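Forks keep leaning in the lower rack, tines up or down?

Posted in Kitchen & Laundry > Dishwashers
Viewed 374 times

Frans Claeys
The cutlery basket in our dishwasher lost its bottom in November and I have been managing without it. Knives and spoons go in a small clip-on basket from another machine. Forks do not fit in it because the openings are too narrow, so I have been putting them straight into the wire rack. Two problems. First, they lean over and end up lying against the plates. Second, when they lean together they come out with food still between the tines, mostly egg and rice. Wash is the normal program, tablets, hard water, salt topped up.

Is there a correct way to stand a fork in the rack itself, and should the tines point up or down? A replacement basket is 18 dollars plus shipping and I would like to know if it is worth buying.

Teramov
Buy the basket. Anything loose in the rack can drop through and stop the spray arm.

Hilde Visser
Teramov has a point about the spray arm, but it can be managed. I ran without a basket for a full winter and wash forks this way when the basket is full.

Tines up. Food sits between the tines, and with the tines down they are usually crowded against the rack wires or other cutlery. The handle needs less washing. The drawback is that you reach in over the points, so unload forks before anything else and keep sharp knives out of this arrangement completely.

For the leaning: a fork held by one wire will always tip. It needs to pass between horizontal wires at more than one height. Look for a place where an upper wire and a lower wire are slightly offset, then feed the handle down so that one wire is in front of it and the next is behind. The neck should end up above the top wire of the pair. If the fork still tips, move it one opening over. Spacing is not the same across the whole rack, and the openings near the side wall are often tighter.

Procedure I use:

1. Scrape, do not rinse. Egg is the exception. Soak egg in cold water first, as hot water sets it.

2. Pull the rack all the way out so you can see the wires from directly above.

3. Feed the handle down through the wires until the fork stands without being held. Tines should be clear of the wires on both sides.

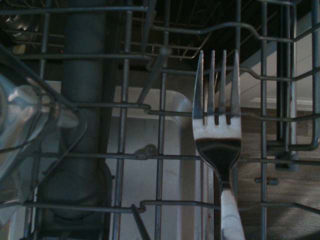 4. Leave at least one empty opening between forks. Two forks in one opening will nest, and nested forks do not get clean.

5. Look underneath. If a handle sticks out below the rack, turn the lower spray arm by hand for one complete rotation. It must not touch. If it touches, that fork goes somewhere else.

6. Slide the rack in slowly. A fast push is enough to shift a fork that was standing properly.

Check the rack coating while you are there. Where it has chipped, the bare wire will rust and mark the cutlery. Touch-up paint made for dishwasher racks is sold in small bottles.

For two or three forks per load this is fine. For a family load, get the basket.

Frans Claeys
Moved the forks nearer the side wall and they stand. One handle did catch the arm, so that spot is out. Will order the basket anyway.

Batis
same problem here, I just wash forks by hand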